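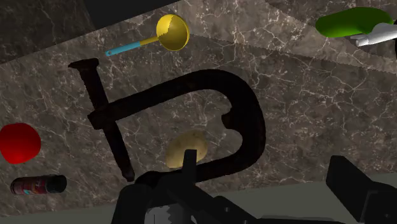 Visita a la cantera y al taller de Daher, en Nindport

En abril subimos a la cantera que Daher explota a las afueras de Nindport. El autobús sale a las 9:00 de la plaza y tarda poco; el último tramo es de tierra.

Nos recibió Afaf Bitar, encargada del taller. Primero vimos el frente de extracción desde el mirador. La piedra se corta con hilo diamantado y se baja en bloques. El que estaban moviendo esa mañana pesaba 1000 kilos, de los pequeños según Bitar.

Después pasamos a la nave de corte. Hay bastante ruido y dan tapones en la entrada. Las placas se pulen, se revisan con luz lateral y se marcan con tiza las vetas débiles. La variedad que más venden para cocinas se llama Clidamitz, parda y muy veteada. Las encimeras de menos de 80 centímetros de fondo salen de recortes.

En la última sala encolan los cantos y dejan las piezas sujetas hasta el día siguiente. No se puede tocar nada.

La entrada cuesta 500 en la moneda local e incluye un té. Conviene llevar calzado cerrado. Para comer, el bar Wondo está a 100 metros de la parada y cierra a las 16:00.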